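Efecto del desdoblamiento de vencimientos sobre el coste de financiación de un emisor público pequeño: réplica con el modelo Bettencourt

Trabajo final de la asignatura Finanzas Públicas Aplicadas
Autora: Delphine Bellamy
Entregado el 3 de abril de 2019

Resumen

El trabajo estudia cómo cambia el coste anual de la deuda de un emisor público de tamaño reducido cuando sustituye una emisión única a largo plazo por una combinación de dos tramos. Se usa como caso la entidad municipal de Pemska, cuya deuda viva procede de la construcción de la red de saneamiento. La herramienta de cálculo es el modelo Bettencourt, tal como se distribuye en los materiales del curso, con las modificaciones que se detallan en el apartado 3. El resultado principal es que el ahorro inicial en intereses depende casi por completo de la pendiente de la curva de tipos y que desaparece ante una subida moderada en el momento de la refinanciación.

1. Planteamiento

Un ayuntamiento que necesita fondos para una obra de larga duración puede emitir al plazo de la obra o emitir a un plazo menor y refinanciar. La primera opción fija el coste desde el principio. La segunda permite pagar un tipo más bajo durante los primeros años si la curva es creciente, pero traslada al futuro la incertidumbre sobre el tipo aplicable.

La literatura que se ha visto en clase trata sobre todo el caso de los emisores soberanos, que tienen acceso continuo al mercado y emiten en casi todos los plazos. Para un emisor pequeño la situación es distinta en varios aspectos. Los costes fijos de cada emisión (asesoría legal, colocación, registro) pesan más en relación con el principal. El número de inversores interesados es reducido. Además, una emisión fallida no puede repetirse a las pocas semanas sin que se resienta el precio.

La pregunta del trabajo es, por tanto, acotada: dado un principal fijo y una curva de partida, ¿qué desplazamiento de la curva en la fecha de refinanciación anula el ahorro obtenido en el primer periodo?

2. Datos

El caso de Pemska se construye a partir de una emisión a 30 años con cupón fijo y amortización al vencimiento. La alternativa divide el principal en 2 tramos iguales: uno mantiene el plazo de 30 años y el otro vence a los 20, momento en el que se refinancia por los años restantes.

La curva de partida es la que acompaña al modelo. Se ha respetado en todos los plazos, con una única corrección: el punto correspondiente al vencimiento de 20 años no figuraba en la hoja original y se ha obtenido por interpolación lineal entre los dos puntos contiguos. Se probó también una interpolación cúbica. La diferencia en el valor interpolado no altera el signo de ninguno de los resultados, por lo que se conservó el método más sencillo.

El diferencial de crédito del emisor se supone constante en todos los plazos en la versión base. Es un supuesto poco realista, y en el apartado 5 se relaja.

Los costes de emisión se toman como un porcentaje del principal más una parte fija. La parte fija se aplica a cada tramo por separado y se vuelve a aplicar en la refinanciación. Los datos de Dunow, la otra entidad local incluida en los materiales, se usaron solamente para comprobar que la hoja reproducía los valores publicados en el manual de la asignatura antes de introducir cambios.

3. Modelo y modificaciones

El modelo Bettencourt calcula el valor presente de todos los pagos ligados a la deuda, incluidos los costes de emisión, y lo convierte en un tipo anual equivalente. La versión distribuida admite una sola emisión. Para este trabajo se han introducido las modificaciones siguientes.

Primera: se ha añadido una segunda serie de flujos, con su propio vencimiento, que se suma a la primera antes del cálculo del tipo equivalente. Calcular un tipo para cada tramo y promediarlos después da un resultado incorrecto, ya que los tramos tienen duraciones distintas. En una versión anterior de la hoja se cometió este error, que se detectó al comparar el total de intereses pagados con el que se deducía del tipo medio.

Segunda: el tipo de refinanciación se ha convertido en una variable de entrada. En la versión base coincide con el tipo a plazo implícito en la curva inicial. Con este supuesto, y sin costes de emisión, las dos estrategias deben tener el mismo valor presente. La comprobación se realizó y la diferencia obtenida fue atribuible al redondeo.

Tercera: se ha incorporado una rutina de búsqueda que devuelve el desplazamiento de la curva para el que las dos estrategias tienen el mismo coste. La búsqueda se hace por bisección. El intervalo de partida es lo bastante amplio para que haya cambio de signo en todos los casos estudiados.

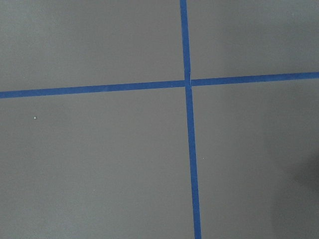 La rutina converge sin dificultad en la versión base. Cuando se introduce un diferencial de crédito creciente con el plazo, la función sigue siendo monótona y no se ha encontrado más de una solución en ningún caso. No se ha intentado demostrar la unicidad de forma general.

Todos los cálculos se hicieron en Kivinico, el entorno de hojas de cálculo del laboratorio, con el recálculo automático desactivado. La razón es práctica: con el recálculo activo, cada paso de la bisección vuelve a evaluar la hoja completa y el tiempo de ejecución resulta incómodo.

4. Resultados de la versión base

Con la curva de partida y sin desplazamiento alguno, la estrategia de dos tramos tiene un pago de intereses inferior durante el periodo anterior a la refinanciación. Este es el dato que suele aparecer en los documentos presupuestarios, donde la comparación se limita al ejercicio corriente y a los inmediatamente posteriores.

Si el horizonte se amplía hasta el vencimiento final, la comparación depende del tipo de refinanciación. Cuando ese tipo es el implícito en la curva, la estrategia de dos tramos resulta ligeramente más cara. Toda la diferencia procede de los costes fijos de la emisión adicional. Cuando el tipo de refinanciación es igual al vigente en el momento inicial para el mismo plazo, es decir, cuando la curva no se mueve, la estrategia de dos tramos resulta más barata.

El desplazamiento que iguala los costes es positivo y pequeño en comparación con las variaciones históricas de los tipos a largo plazo que se manejaron en las sesiones prácticas. Para el equipo gestor de una entidad como Pemska, esto implica que el ahorro esperado descansa en una previsión sobre tipos a dos décadas vista, para la que no existe información útil en la fecha de la decisión.

Se repitió el cálculo variando el peso de cada tramo. Al aumentar el peso del tramo corto crecen a la vez el ahorro inicial y la exposición, de modo que el desplazamiento de equilibrio apenas se modifica. La pequeña variación observada se debe de nuevo a la parte fija de los costes, que se reparte sobre un principal mayor o menor.

5. Análisis de sensibilidad

5.1. Diferencial de crédito

Si el diferencial aumenta con el plazo, el tramo corto gana atractivo y el desplazamiento de equilibrio sube. El efecto es apreciable. Sin embargo, hay que precisar qué representa ese diferencial. Si recoge una mayor probabilidad de impago acumulada, la refinanciación se producirá en condiciones que dependen de la situación del emisor en ese momento, y aplicar entonces el diferencial de hoy equivale a suponer que su calidad crediticia no ha cambiado.

Para tener en cuenta esta posibilidad se definió un escenario de rebaja de calificación, en el que el diferencial aplicable en la refinanciación es superior al inicial. En ese escenario, un movimiento conjunto de curva y diferencial anula el ahorro con un desplazamiento de la curva mucho menor que el de la versión base. No se ha modelizado la correlación entre ambos factores. Cabe esperar que una subida de tipos y un deterioro de las finanzas locales coincidan con cierta frecuencia, pero los materiales disponibles no permiten estimarlo.

5.2. Pendiente de la curva

Se sustituyó la curva de partida por una plana y por otra invertida. Con la curva plana no hay ahorro inicial y la emisión única es preferible en ausencia de una bajada posterior de los tipos. Con la curva invertida, el tramo corto es más caro desde el primer cupón.

5.3. Costes de emisión

La duplicación de la parte fija empeora la posición relativa de los dos tramos, como era previsible. El efecto es reducido para el principal de Pemska, pero con el de Dunow, bastante inferior, la estrategia deja de ser ventajosa incluso sin movimiento de la curva. Este resultado no se buscaba y se obtuvo al reutilizar la hoja de comprobación con los costes modificados.

6. Limitaciones

El modelo ignora la inflación. En un préstamo a tipo fijo, una inflación superior a la esperada reduce el valor real de los pagos y favorece al emisor que fijó el coste a largo plazo. Tampoco se consideran opciones de amortización anticipada, habituales en la deuda local, que permitirían a la emisión única beneficiarse de una bajada de tipos.

Los desplazamientos de la curva son paralelos. Un cambio de pendiente en la fecha de refinanciación tendría consecuencias distintas, y la hoja no está preparada para calcularlas sin rehacer el bloque de descuento.

Por último, el coste no es el único criterio de una entidad pública. La estabilidad del gasto en intereses facilita la elaboración del presupuesto, y su valor no aparece en el tipo equivalente.

7. Conclusiones

La división de la deuda en dos tramos reduce los intereses de los primeros ejercicios con una curva creciente, pero el resultado a vencimiento depende del tipo de refinanciación. El margen disponible antes de que el ahorro se anule es estrecho en la versión base y se reduce más si empeora la calificación del emisor. Para principales pequeños, los costes fijos bastan para descartar la estrategia.

Queda pendiente sustituir los desplazamientos paralelos por una simulación de la curva completa e incluir la opción de amortización anticipada. El código de la rutina de bisección se adjunta en el anexo A y las tablas de flujos de ambos tramos en el anexo B.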